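Ticket: wrist camera view wrong after gripper swap, kitchen sim
Opened by: Saranya Poojary
Assigned to: Gunnel Løken
Status: open, waiting on the mount file
Component: Kevanine wrist camera / Hakim gripper / Postumby controller

What I was trying to do

We're comparing the two grippers, Ludlow and Hakim, in the simulated kitchen before anyone spends money on the real ones. Same arm, same Postumby controller, same wrist camera settings, and I only swap the gripper model between runs. The Ludlow went in first and gave me no bother at all. I did 100 reaches to the oven front with it and the camera saw both fingers all the way through, with a decent slice of worktop behind them for the tracker to hang on to.

Then I put the Hakim on and it all went a bit sideways (literally, the picture is tilted). The tracker loses the knob when the arm gets near the oven, the controller waits for it to come back, it doesn't come back, and the reach times out. Out of 60 tries I got 60 timeouts, so at least it's consistent!

Log

Try one. Restarted the lot, sim and controller both. Same result. I know, I know, but you'd have asked.

Try two. Put the old Ludlow back on to make sure I hadn't broken something else in the meantime. Works fine, as before. Took it off again.

Try three. Wondered if the camera was dropping frames with the heavier Hakim mesh loaded. Ran it with the simplified mesh and the frame rate came up nicely, but the tracker still lost the knob in the same part of the reach. So the mesh can stay as it was.

Try four. Changed the camera's field of view in the config from the narrow setting to the wide one. Nothing changed on screen, which had me swearing for a good while until I found that the Postumby keeps its own copy of the camera config and only reads it when you load a gripper. Unloaded, reloaded, and then I did get a wider view — mostly of more gripper.

Gunnel, comment: Could you check the camera offset in the Hakim file? The Ludlow body is a lot slimmer, and if the offset got copied across from it the camera would be sitting too low behind the palm. Also please attach a couple of wrist views from near the oven. The plots don't tell me much on their own.

Me again. Yep, offset in the Hakim file is identical to the Ludlow one, down to the last digit. Somebody copied and pasted, and looking at the file history that somebody was me. Sorry! The roll value was copied too, so I'm not surprised the kitchen's on a slant.

Try five. Raised the camera in the file a bit and reran. The job died at step 700 with error 1001, which the controller manual lists as "tool geometry mismatch" and leaves it at that. My guess is the collision shape for the camera now pokes through the palm, but I haven't proved it. Put the offset back where it was so the views match the failing runs.

Wrist views, Hakim fitted, original offset:

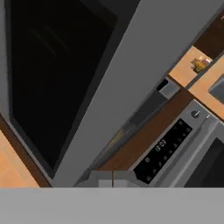
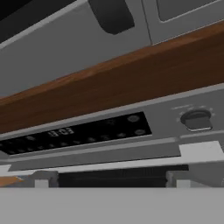 The wide pale band along the bottom of both is the gripper. In the first one you do get a small bit of the fingers, bottom centre, and the knob's there too, over by the right-hand end of the oven's black control strip. The second has the knob and the clock, but all I can make out of the Hakim is that flat grey surface, and it hides whatever's lower down on the oven. The tilt is plain enough in either of them.

What I'd like from you

1. The proper mount file for the Hakim, with its own offset and roll, if there is one. If there isn't, tell me where to measure from and I'll write it myself.

2. A yes or no on whether error 1001 can come from the camera's collision shape. If yes, can I switch that shape off for the comparison, or will it spoil the contact results?

3. Something in the Postumby to make it reread the camera config without unloading the gripper. Not urgent, but I've lost most of an afternoon to it and I'd rather not lose another.

I'm leaving the Ludlow results alone and marking the Hakim ones as not comparable for now. The Hakim closes beautifully when I drive it by hand, so I don't want it marked down for my copy and paste. Both sets of logs are in the shared folder under December, and the failing config is saved next to them with "old offset" in the name.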